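Skanero shower tray or keep the bath? Resale worries
Bathrooms & Plumbing > Baths, Showers, Trays 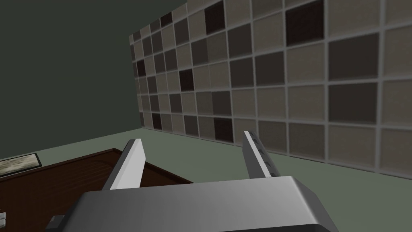
Gripper in front of the tiled wall (render)

tapwasher_tim
Started 2020-10-25

We have one bathroom and one bath, an Eder steel thing that came with the house and takes a week to fill. I want it out and a walk-in shower put in. My other half agrees in principle, which means she agrees until somebody at work tells her that a house without a bath is worth the price of a shed.

The tray I like is the Skanero low profile one. The man in the showroom said it would go straight on the floorboards. He also said the bath I didn't look at was very popular, so I take him with a pinch of salt.

Two questions. Does losing the only bath really put buyers off? And can a low tray go on a timber floor without the whole lot creaking like a galleon?

greyline
Yes and yes. Next.

tapwasher_tim
Thank you, greyline, always a comfort.

Rukhsana Sandhu
I fit these for a living, so here is the longer version. The tray can go on boards, but you need to know where the waste is going to run. A bath sits up on legs and the trap hides underneath with loads of room. A low tray has no underneath. If your joists run the wrong way for the pipe you'll be raising the tray, and then you have a step, and then you have paid extra for a low tray with a step.

Lift a board before you order anything. And don't let anybody notch a joist to get the pipe through. I've been in two houses this year where the joists looked like a comb.

As for resale, ask a local agent. A family house with three bedrooms will want a bath. A flat, much less so.

mixervalve
Going to disagree with Rukhsana on the resale bit. We took our only bath out, sold the house last December, and not one viewer mentioned it. They mentioned the parking. They mentioned the neighbour's dog at some length. The bath never came up.

Put in what you want to use. You're the one standing in it every morning.

Rukhsana Sandhu
The people who wanted a bath read the listing and never booked a viewing. You wouldn't have heard from them.

mixervalve
That's a theory that can't lose, isn't it.

Rukhsana Sandhu
It's a good one to have, yes.

Soggy Bottom
Has anyone suggested keeping a bath but getting a better one? The Wijaya is shorter and deeper than the usual. I can get my shoulders under or my knees under, never both, but that's still one more than I managed in the old one. You could hang a screen on it and shower in it quite happily.

greyline
A shower over a bath is the worst of both. You climb over a wall to stand on a slope.

Soggy Bottom
Seventeen years I've been climbing over that wall and I'm still here.

greyline
Give it time.

tapwasher_tim
Lifted a board. The joists run the right way, towards the outside wall, and there's a decent gap. Also found a newspaper, a teaspoon and what I have decided is not asbestos.

Rukhsana Sandhu
Please don't decide that yourself. Leave it alone, put the board back and get it tested. It costs very little and you'll sleep better. If it's just old felt, fine.

Good news about the joists though.

tapwasher_tim
Understood. Board is back down and I am standing well away from it. Meanwhile I have a quote: £400 just for taking the old bath out and carting it off. Is that normal? It's a bath. It has been trying to leave for years.

mixervalve
Steel, so it'll come out in one piece if the door's wide enough. Do it yourself with a friend. Turn the water off first, he says, from experience.

Rukhsana Sandhu
Depends what else is in that price. Ask whether it covers capping the pipes and making good the wall behind. If it's only lifting and carrying I'd push back on it.

Pan_Handle
Coming in sideways: whichever tray you buy, get a waste you can clean from the top. We have a Mondel with the lift-out cup and it takes me five minutes. The last one needed a torch, a coat hanger and language.

tapwasher_tim
Noted. Felt, by the way! Test came back clear. She now says she might miss having a bath, so I am off to look at the Wijaya on Pan_Handle's recommendation.

Pan_Handle
That was Soggy Bottom. I'm drains.

greyline
Keep us posted on the slope.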